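Subject: Re: [homekeeping] Cloudy shower glass and that awful pink ring
From: Wekesa Makokha
To: the homekeeping list

Hi Prestent and everybody,

I'm so glad you wrote, and I'm sorry it took me a few evenings to sit down and answer you properly. I've kept your message in here so the folks who get the digest can follow along.

> Hello all, new member and longtime reader of the archives. We moved
> into an older house in November and the shower has a glass door that
> looks like somebody breathed on it and it never cleared. I have tried
> dish soap, window spray and a lot of elbow grease. It looks lovely
> while it's wet and then it dries and the fog comes right back. Also
> there is a pink ring that keeps showing up around the drain and in the
> corners of the tub, even though I scrub it off every weekend. Is the
> glass ruined? And what IS the pink stuff? My sister says rust but the
> pipes are all plastic. I would rather not buy ten different bottles if
> I can help it.
> Thanks in advance, Prestent

First of all, welcome! And second, please don't go pricing new doors yet. If the glass looks clear when it's wet and foggy when it's dry, that can be plain old mineral scale from hard water with soap film baked in on top of it. Dish soap will take off some of the film but it won't touch the minerals, and window spray does even less. What you want is something acidic, and the cheapest acid in the house is white vinegar.

My way of doing it goes like this. I warm up a cup or so of vinegar (warm, please, not boiling, and keep your face out of the steam, it'll clear your sinuses into next week), pour it in a spray bottle and spray the door from the top down. Then I lay paper towels flat against the wet glass and spray them again so they stick there like wallpaper. The towels keep the vinegar from running straight down the drain. Leave it all up for half an hour. Go fold something. Then peel the towels off, rub in small circles with a non-scratch white pad, rinse really well and dry with an old T-shirt. Do one panel first so you can compare, because otherwise you'll stand there squinting and wondering if you imagined it.

If you run your fingernail down the dry glass afterward and it still feels gritty, do the whole thing over. Our door took three rounds the first time, and I was pretty grumpy by the second. If it feels perfectly smooth and still looks hazy, then it may be etched, and I'm afraid etching doesn't come off with cleaning. Histia asked about that here a while back and ended up hanging a pretty curtain on the inside of hers, and she has never looked back.
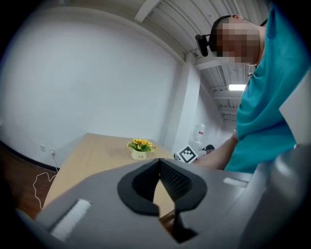
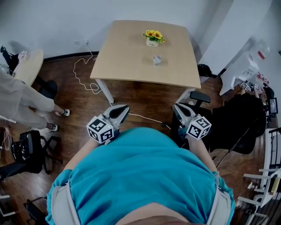
Photos: Cletar

A few cautions before you get going. Please, please don't use vinegar anywhere near bleach, or on top of a cleaner that has bleach in it, and that includes whatever you sprayed on the tub an hour ago and only sort of rinsed. The fumes are truly dangerous. Also keep vinegar off marble, travertine and any other natural stone, because it will eat dull spots into the polish. I know this from a windowsill in our last apartment and I still feel bad about it. And if your door came with a factory coating, look up what the maker says first. Some of those coatings don't like acid at all.

Now for the pink ring. Your sister is in good company, I thought it was rust too! Most of the time, though, it's bacteria. They float in on the air, they love a damp corner, and they're very happy living on soap and shampoo residue. So when you scrub it on the weekend you take off what you can see, and a little bit stays behind in the caulk line and under the lip of the drain, and a few days later there it is again.

What works for us is two steps, on a different day from the vinegar business so nothing gets mixed. I make a paste of baking soda and a squirt of dish soap and go around the drain and the corners with an old toothbrush, getting under the drain cover if it lifts out. Rinse that away. Then I spray the same spots with ordinary hydrogen peroxide from the brown bottle, straight, and let it sit for ten minutes with the fan on. Rinse again and dry it. Drying matters more than anything I've said so far. Don't forget the bottoms of the shampoo bottles and the hem of the shower curtain if you have one in another bathroom. I cleaned our tub faithfully for months while a big jug of conditioner sat in the corner with a pink circle under it.

About keeping it from coming back, I won't pretend we're perfect in this house. We have a squeegee hanging on a suction hook and the last person out is supposed to use it. The grown-ups do and the teenagers do when reminded. It takes less than a minute, and on the weeks when we keep it up I can skip the vinegar entirely. The other thing that helped was leaving the fan running for a good while after the last shower. Ours was so loud that we all switched it off the second we were dressed. I finally took the cover down and found a gray felt blanket of lint in there, vacuumed it out, and now it moves air again and hums instead of roaring. Turn off the breaker before you poke around in yours.

You might also think about switching from bar soap to a liquid body wash, at least in that bathroom. Many bar soaps combine with hard water to make that chalky scum. I held out a long time because I like a bar of soap and my mother always had one in the dish, but I did notice the difference on the door.

As for how hard your water is, a cheap packet of test strips will tell you. Ours came out a little over 300 parts per million, which explained the kettle, the faucets and my stiff towels all in one go. I looked at a whole-house softener and was quoted 700 dollars before installation, and that's when I made friends with the squeegee. Somebody on the list (Nyamweya, was it you?) put in a shower head with a filter, and I'd love to hear if it did anything for the glass, because I've gone back and forth on it and I can't tell from the reviews.

For the shopping list, then, you need white vinegar, baking soda, peroxide, a white pad and a squeegee, and I'd guess you have half of it under the sink already. Skip the green scrubbing pads and the steel wool. They leave fine scratches, and the scale grabs on to those twice as fast.

One more thing and then I'll let you go. If your faucet or shower head is crusty too, fill a sandwich bag with vinegar, slip it over the end and hold it on with a rubber band for half an hour or so. Check the finish before you do this, as brass, gold and some nickel finishes can discolor. On plain chrome it's been fine for us. Run the water hot for a minute afterward so the first person in doesn't smell like a salad.

Do write back after you've tried the one panel. I'd like to know if the grit comes off, and if it doesn't I have a couple of other ideas involving a paste that I didn't want to bury you in on your first week here.

Warmly,
Wekesa

P.S. To whoever asked last month about the linen closet that smells like an old suitcase, I haven't forgotten you. I'm still trying the charcoal bags and will report when I have something worth saying.

--
You are receiving this because you subscribe to the homekeeping list.
To switch to the daily digest, reply with the word digest in the subject line.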